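Home Our Work Homes We Visit Questions News Contact

Lonau Home Recordings: Your Questions Answered

Thank you for stopping by! Most people who land on this page have either had a letter from us through the door or heard from a neighbor that we're looking for homes to record in. We've tried to put down everything we get asked on the phone, and Muireann Ó Súilleabháin and Prakash Kurup, who do most of the visits, have added a few things of their own.

What are you collecting?

Short recordings of everyday jobs being done with a robot arm while one of our operators guides it by hand controls. Opening a cupboard, hanging up a towel, sliding a shower door along, that sort of thing. Each recording is one try at one job from start to finish, and we call it an example. The learning system is shown a great many of these and works out for itself how the movement of the arm goes together with what the cameras see.

Why does it have to be a real home? Don't you have a lab?

We do, and it has a very nice pretend kitchen in it! The trouble is that the system got to know that kitchen terribly well and then was quite lost in anybody else's. Real homes have different handles, different light, doors that stick a bit and a shelf where you wouldn't expect one. We want plenty of that variety, so please don't feel your place is too small or too ordinary or not modern enough.

Do I need to clean up first?

Please don't go to any trouble. If you'd like to put away letters, medicines and family photos, do, and we'll ask you about those again when we arrive. Otherwise leave things where you normally keep them. A towel over a rail or a bottle on the side of the sink is just what we like to see, and Muireann has been known to put things back where they were after a host tidied them.

Which rooms do you use?

Kitchens, bathrooms, laundry areas and hallways. You choose, and you can say yes to one room and no to the rest. We don't record in bedrooms unless the host has offered, and even then only closets and dressers.

Why are you so keen on bathrooms?

Because they're hard, to put it plainly. Clear glass is a real puzzle for a camera, as it shows you what's behind it and also bounces the lights back at you, and then there's all that shiny metal doing the same. A person hardly thinks about it. The system has to learn that there's a door there at all, and that the handle is the part to go for. The view from the arm's wrist helps a good deal with this, with the open fingertips at the bottom and the shower doors with their two curved chrome handles straight ahead.
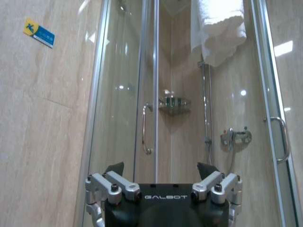
How long does a visit take?

Plan on half a day. Setting up takes almost 50 minutes, and then we work through one room at a time with a tea break somewhere in the middle (we bring our own tea, and usually too many cookies). For a single bathroom we aim for 44 examples, spread over a handful of jobs. If we run short we'd much sooner stop and ask to come back than hurry the last ones.

Won't the same job over and over be rather dull?

To watch, perhaps! But the small changes are what we're after. Between tries the operator starts the arm from a different spot, or leaves a door half open, or turns a light off. On one visit Prakash spent a whole morning on a single sliding door and came back perfectly cheerful.

What happens when a try goes wrong?

We mark it and keep it. A missed grab followed by a second go is useful in its own right, as it shows the system how to recover. The only tries we throw away are those where a camera dropped out or somebody walked through by accident, and if that somebody was you, there's no need to be embarrassed.

Could the robot damage anything?

The arm moves slowly, the operator has a stop button within reach the whole time, and we keep the grip light around glass and tile. Before starting, we walk through the room with you and write down any chips or loose fittings. If we do mark something, tell us or let us find it, and Latifa Hegazy in the office will arrange the repair.

Who gets to see the recordings?

Our own team and our labeling partner, Covow, whose people add a short written line to each example, such as "slide the left door open." Names and addresses are kept apart from the recordings. You may ask to look through yours before they go anywhere, and you have 12 weeks to change your mind and have them removed.

Can children and pets be at home?

Yes, though in another room with the door shut while the arm is moving. Children aged 9 and up are welcome to have a turn at the controls at the end if there's time, with a grown-up beside them.

How do I sign up?

Call or write to Latifa through the Contact page and tell her which rooms you have in mind and whether there are stairs. We're filling the April visits now, and morning slots go first.

We use cookies to remember your settings and to see which pages are read. By continuing to use this site you agree to this. Accept Manage settings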